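木製ミニキャビネット 引き出しメモ README

はじめに

このフォルダは、卓上に置ける小さな木のキャビネットと、その引き出しについてまとめたものです。画像と、寸法や部品のメモ、それから私の感想がだらだら入っています。感想は読み飛ばしてもらってかまいません(でも取っ手のところだけは読んでほしい!)。

もともとは自分用の覚え書きでした。5月に机まわりの小物入れを作り直そうと思い立って、参考になる箱を探していたら、だんだん引き出しそのものが面白くなってしまって。気づいたらファイルが増えていたので、フォルダごと Jero という名前をつけて整理しました。名前に深い意味はないです。短くて打ちやすいので気に入っています。

中身

画像は全部で1,803枚、画像フォルダの中に連番で入っています。最初は2,000枚を目標にしていたんですが、似たようなものを間引いたらこの数になりました。メモは文字コード UTF-8 のテキストで、1行に1項目です。表計算ソフトで開くときは区切りをタブにしてください。カンマで開くと私の感想文の読点まわりがひどいことになります。

フォルダの分け方は単純で、「箱」「前板」「取っ手」「レール」「その他」。どれに入れるか迷ったものは、だいたい「その他」にいます。すみません、ここはかなり気分です。

箱のこと

明るいオーク色の木で、ほぼ立方体に近い形をしています。角が少し丸めてあるので、机に置いたときの印象がやわらかいんですよね。私はこういう角の処理にめっぽう弱くて、店で見かけるとつい指でなぞってしまいます。

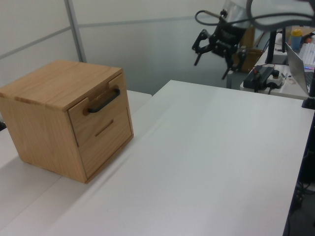 木目の向きは、箱ものを作る人ならまず気になるところだと思います。天板の木目がまっすぐ通っていると、小さい箱でもぐっと家具らしくなる。前に自分で作ったときは板取りをけちって、天板だけ木目が横を向いてしまい、今でも目に入るたびにちょっと悔しいです。次は絶対に揃えます。

あと、白い天板の机と明るい木は相性がいい! うちの作業机は濃い茶色なので、同じような箱を置いても少し沈んで見えるんです。机ごと変えたくなるので困ります。

前板と取っ手

いちばん語りたいのはここです。取っ手は黒い横長のバーで、飾りのないすっきりした形。明るい木に黒というのは定番ですけど、定番になるだけのことはあるなあと思います。

引き出しは上下に分かれていて、上のほうが浅いです。私なら上にペンやクリップ、下にはテープの替えや充電器のたぐいを入れます。逆にすると、細かいものが深いところに沈んで二度と出てこないので(経験者は語る)。
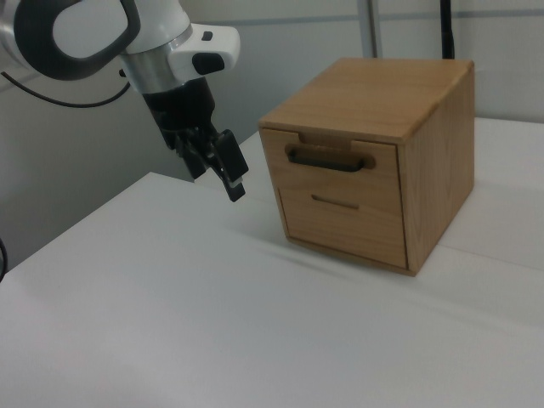 二段の引き出しと横長の取っ手。上段の上の縁に小さな切り欠きがあります。

この切り欠き、地味ですが好きです。最初は取っ手ばかり見ていて気にしていなかったのに、一度目に入るともうそこしか見えなくなりました。何のためのものかは、私にはわかりません。指をかけるのにもよさそうだし、単に見た目の変化としても効いていると思います。メモには「ノッチ」と「切り欠き」が混ざって出てきますが、同じものを指しています。そのうち統一します。

取っ手の「タグ」列には、形の呼び名を入れています。「バー」「コの字」「つまみ」の三種類で、ここのキャビネットは「コの字」扱いです。横に長くて両端が折れて木に届いている形なら、全部これにしました。 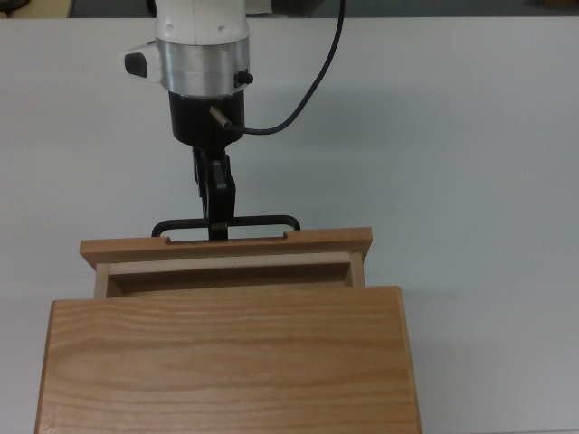

バータイプのいいところは、まんなかを持てばまっすぐ引けることです。端を持って斜めに引くと、安いレールだとガタッと引っかかりますよね。うちの台所の引き出しがまさにそれで、急いでいるときほど端をつかんでしまう。つまみ一個のタイプに替えようかと悩んで、結局もう何年もそのままです。

取っ手を後付けする人は、穴の位置を決める前に、まず紙を切って前板に貼ってみてください。数ミリずれるだけで顔つきが変わります。私はこれを Brandard 方式と呼んでいます。むかし使っていた工作ノートの名前が Brandard だったというだけの理由で、他の人には一切通じません。

レールと中のつくり

小さい箱だと木の溝だけで滑らせるものも多いのですが、これは黒い金属の伸縮レールつきです。小さいのに本格的! レールの項目は420行あって、全体の中でもいちばん几帳面に書きました。ネジ穴の見え方や、どこまで引き出してあるかも言葉で残しています。

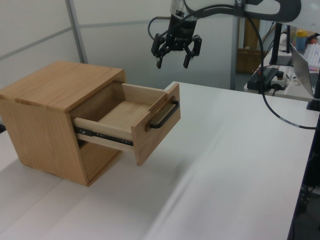
引き出しの側板が薄めなのも、真似したいところです。小さい箱で側板を厚くすると、中に入るものがびっくりするほど減ります。私の一作目は頑丈さばかり考えていて、できあがってみたらハガキが入りませんでした。ハガキを入れるために作ったのに。

「開き具合」の列は「閉」「途中」「全開」のどれかです。少しでも隙間があれば「途中」にする、という決め方をしたかったのですが、前板のまわりにもともと細い隙間があると紛らわしいので、はっきり前に出ているものだけを「途中」にしました。古い版のメモを持っている方は、ここの基準が違うので入れ替えてください。

困っているところ

木の色の名前が揺れています。「オーク色」「はちみつ色」「オレンジがかった薄茶」など、その日の光とその日の私で変わります。樹種を書いたわけではなくて、あくまで見た目の色です。色で検索する場合は、ひとつの言葉に絞らないほうが見つかります。

それと、メモの最初の500行は書き方がそっけないです。慣れてくるにつれて一行がどんどん長くなり、後半はほぼ日記です。いつか前半も書き足したい。

お礼と連絡先

レールの呼び方を細かく直してくれた Gil-soo Hong さん、ありがとうございました。私がずっと「すべるやつ」と書いていたところを、根気よく全部置き換えてくれました。一覧を載せる場所は Movville の共有棚を使わせてもらっています。

誤字や分類の間違いを見つけたら、共有棚のコメント欄に行番号つきで書いてもらえると助かります。引き出しの自慢も歓迎です。次の更新では「その他」の中身をもう少しましに分ける予定です。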